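Teaching small-object sorting with hand-held grippers

Pick a task your hands already find boring. Jewelry in a tray is a good one: the bits are small, shiny and keen to tangle, and the robot will inherit every bad habit you show it.

Spread a few pieces out and leave gaps between them. Hold one gripper in each hand, close the jaws slowly, and lift straight up before moving sideways. Dragging a bracelet teaches the robot to drag bracelets.

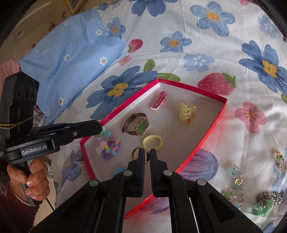
Keep each take under 15 seconds and stop between pieces. If you fumble, finish the fumble and recover - a clean rescue is worth keeping. Four fumbles in a row means it's time for coffee.

Shuffle the layout after every take. Amparo Cifuentes once recorded 628 without moving a thing, and got a policy that was superb at one spot on one bed.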